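Training an arm in simulation only: how did you get plate handling to transfer?
Posted in Lab Automation Help, Tue 17 October

Hello all, long-time reader, first proper post. I've been trying to copy the method from the Huravden write-up, the one where they train a plate-moving policy purely on rendered scenes and then run it on a real bench. My version does well in simulation and falls to bits on hardware, so I'd love a hand from anyone who has got further with it.

What I've built so far: a simulated liquid handler with an arm reaching in from behind, a couple of tip racks on the deck, and a plate sitting in a carrier at the front. The job is dull, just get the gripper to the plate and lift it clear of the carrier. I randomise the light and the wall colour, and nudge the carrier by a few millimetres either way. Training set is 3,000 episodes, of which 1,247 start from a failed grasp on purpose (the write-up says this matters and I can believe it, my first attempt without them was hopeless).

In sim I get 481 good lifts out of 500 with the side camera. On the real bench it approaches beautifully and then closes a whisker too high, nearly every time. I've checked the calibration until I'm sick of it. Is it the camera placement, the shadows, or am I simply not randomising the right things? Side camera view from one of my episodes:

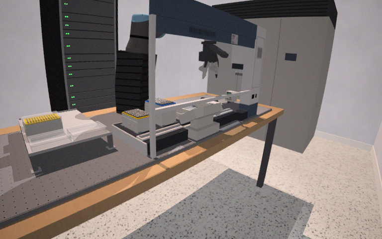

Best reply (chosen by the person asking)
Drinon

I had exactly this! Closing too high was my whole August. For me it came down to the side camera. Think about what it can see from over there – the front rail runs right across your view, the post is in the way as well, and the plate is a few pale pixels in a pale carrier. The policy learns to guess the height from the rest of the machine, and in sim the rest of the machine is always the same height, so the guess is brilliant. On your real bench somebody has put the feet on slightly differently and there goes your millimetre or two.

What fixed it was adding a second camera on the wrist, looking out past the fingers. I kept the side view too, because the wrist one is useless for the long approach. Mine gives something like this:
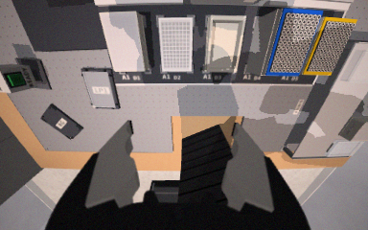 Wrist view, simulated, fingers open and the labelled labware row beyond.

Both fingertips are always in shot, so the policy has something to measure against that moves with the arm. If you put position labels on your deck, leave them blurry in the render. I made mine lovely and crisp the first time and it leaned on them far too much, then sulked when the real ones were a bit smudged.

Two other things. Randomise the height of the carrier on its own, separately from the deck, and be generous with it. And jitter the wrist camera's angle a little every episode, as mine never sits quite the same after I've had it off for cleaning. I retrained with 900 extra episodes on top of the old set, didn't start from scratch, and that was enough for me. Your mileage etc.

Kuvora

Shadows. It's always shadows. Add more lights.

Vlachou

I'd go along with the wrist camera but I don't think Kuvora is all wrong either. We did a small test at our place where the side camera stayed put and we froze one thing at a time. Freezing the wall colour made no difference at all. Freezing the light direction hurt quite a lot, and freezing the carrier height hurt most. So do the height first, then the light.

Have a look at one of ours from the same sort of angle as yours:

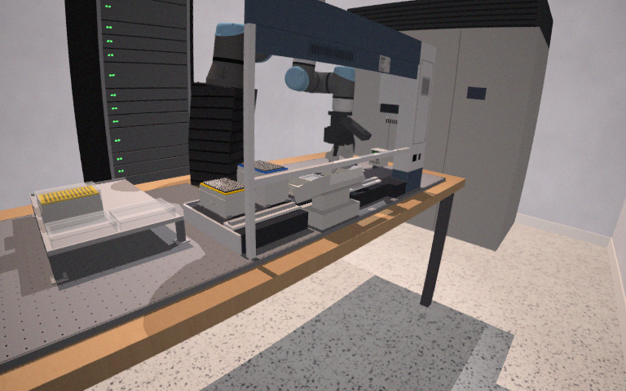 Image: Vlachou, simulation render, free to reuse with credit

There's a big shadow over the floor at the front and another angular one on the perforated board by the tip rack stand. If your light never moves, shadows like those land in the same spot for every episode and the network is quite happy to use them as a ruler. Move the light about between episodes and it can't.

One question back to you though: how are you deciding a lift is good in sim? We were counting anything where the plate left the carrier, even if it was hanging from one corner, and our numbers looked marvellous until we asked for it to be level as well. Worth checking before you spend a week on retraining.

Comment from the person asking

Thank you, this is so helpful. And yes, I was only checking that the plate had left the carrier – going to put a tilt limit in tonight and I suspect my 481 is about to shrink! Wrist camera after that. Drinon, could you post how wide your height range was? I've got two millimetres in there at the moment and I'm guessing that's stingy.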